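Workbench Storage and Layout: Student Project Report
Clistatstead Technical School, Kindley Building
By the Workbench Group, April
2 comments | 39 shares

The project reviewed how small items are kept and returned on the shared workbench in the Kindley Building. Students at the school and at the Villanueva annex had reported that parts were hard to find at the end of a session.

The group logged 358 items over 10 sessions. Each was entered by type - tools, wiring, power, fittings - and by where it was left. Small fittings and loose wiring were the most often misplaced. Cutting tools were usually returned, but to different spots.

The group recommends that the black grid lines on the white surface be used as location references, with rows lettered and columns numbered. A trial at the Cirkcombe site used this method and will continue through the next term. Battery holders should be stored with their leads tied. Utility knives should be given one fixed square. 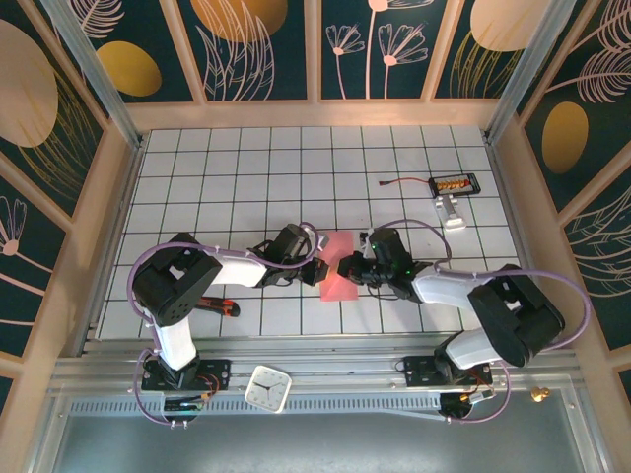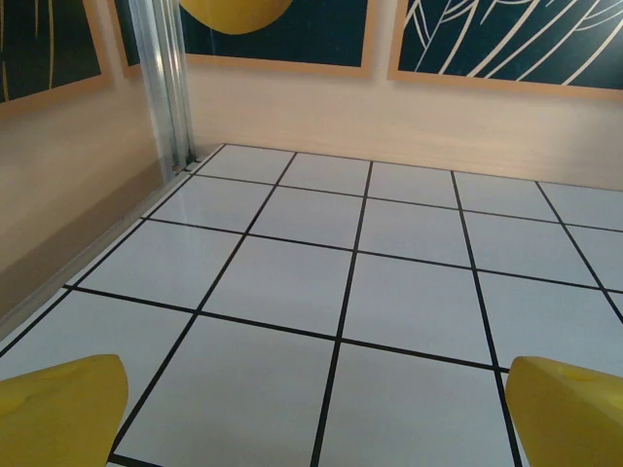 Figures 1 and 2. The white surface with its grid of black lines.

Last updated: Thursday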